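Drying a small hand wash indoors: tees, tanks and a cap

Runonbridge home notes > Laundry > Small loads

Quick one. No dryer, no yard, a handful of things you don't want in the big machine. This is how I do it on a table top with a little wooden rack and a basin. Takes 26 minutes of real work, the rest is waiting.

What you need

A basin. Plastic is fine.
Small standing clothes rack with a base that sits flat
Hangers, one per shirt. Plastic, not wire. Wire rusts and then you have a brown line on the shoulder forever.
Mild detergent (I use Reveck, any gentle one works)
Old towel
Something round to sit a cap on. Bowl upside down, a wooden stand, whatever.
A cloth for the table if you care about the table

Step 1. Sort

Lights and darks apart. Cap always gets its own water, last. Check the labels, check the pockets. New red or navy stuff, test a corner first with a damp white rag.

Step 2. Wash

Cool water, basin a bit over half full. Three capfuls is too much, don't ask. One small squirt. Swish it round before the clothes go in so you don't get a blob of soap on one spot.

Shirts go in inside out. Push down, let up, push down. Soak 8 minutes. Underarms get a rub between your fingers. No scrubbing on prints.

Step 3. Rinse

Dump, refill, swish. Do it 3 times or until the water stays clear. If the shirt feels slick its still got soap in it, go again. Soap left in = stiff shirt.

Step 4. Towel roll

Don't wring. Lay the shirt flat on the towel, roll the whole thing up like a sleeping bag, kneel on it. Unroll. Should be damp and not dripping. Two shirts per towel, tops, then get a dry towel.

Step 5. Hang

Button or no button, hanger goes in from the bottom hem so you don't stretch the neck. Tank tops slide off smooth hangers, so center the straps and turn the hanger hook the way you want it before you let go. Tees: pull the shoulder seams level, tug the hem down with both hands, smooth the front with your palm.

Leave a gap between pieces if you can. Long shirts on a short rack will touch down at the bottom, that's ok for the first hour, then flip the hem up over itself or swap to a taller spot. Basin stays close by for the next batch.

Step 6. The cap

Never by the brim. Blot it with the towel inside and out, press the crown back into shape with your fist from underneath, then set it crown up on something round. Brim sticks out free. Curve the brim with your hands while it's damp and leave it alone after that.

Green tank on the yellow hanger, pink tee next to it, black cap on its round wood stand in front of the rack: 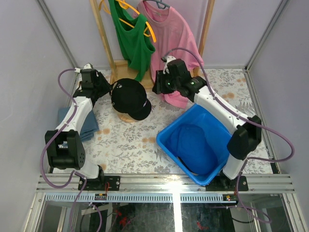
Step 7. Wait

Window open a crack or a fan on low, pointed past the clothes and not straight at them. Tanks first, then tees, cap is always the slow one. I start after breakfast and the shirts are usually good by dinner. February, forget it, next morning.

Turn the hangers around halfway thru. The side facing the wall dries slower.

Step 8. Put away

Feel the thick parts before you fold. Neckband, underarm seams, sweatband on the cap. Cool to the touch means still damp. Give it another hour.

If something goes wrong

Shoulder bumps: wet your fingers, dab the bump, smooth flat, let dry again.
Musty smell: took too long to dry. Rewash with a splash of white vinegar in the rinse, more air this time.
White marks on the cap: thats detergent. Damp cloth, wipe, blot.
Rack tips: you put all the heavy stuff on one side. Spread it out.

More in this section: Hand washing wool (Javeo wash bags, worth it or not). Getting sunscreen out of collars.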